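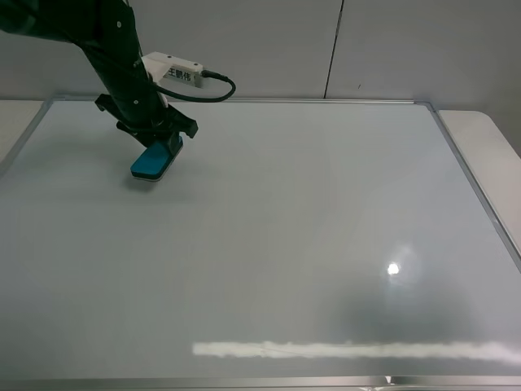

According to Jouko Heinonen, the cleaning of a flat surface is a harder test than it looks, and visitors to the open day should have been told so at the door. His remark was received in writing on the afternoon of the event and is recorded at his request. The organisers accept the point and intend to place an explanatory notice at the entrance next year.

Kumasel Open Day: Robots at Work

The Kumasel Training Centre opened its automation rooms to the public on December 10, 2023. Admission was free of charge. A total of 2,374 visitors attended, of whom 81 took part in the guided sessions led by Dagný Þórarinsdóttir. The Centre thanks Rissanen for the loan of tables and display panels.

This page presents the whiteboard demonstration, given in Room 10. The gallery opens with the robotic arm over the board, a blue-topped eraser held in its gripper. The board was laid flat for the exercise.

The task is set each September to new trainees. The arm must keep the felt level and press evenly — too little force leaves ink behind, too much causes the eraser to tilt or drag. Trainees record each attempt in the course log, together with any change made to speed or pressure. A pass requires three complete cleanings in succession without correction by the operator.

Members of the public were invited to write a short message before each run. The Centre regrets that the queue in the early afternoon was longer than expected, and that two sessions were shortened as a result. Those who were unable to attend a guided session may apply in writing to the Wallow building for a place at the next one.

Comments (4)

Olga Painemal
My daughter wrote her name and then did not want it wiped off. The staff were very patient with her. Thank you.

Jarmo Kauppinen
Will the course log be available to schools? We teach a similar unit and would like to compare pressure settings.

Dagný Þórarinsdóttir
Mr Kauppinen, extracts can be supplied on request. Please write to the training office and state the year group.

Arvo Tuominen
The signs to Room 10 were hard to follow from the car park. Otherwise a well-run day.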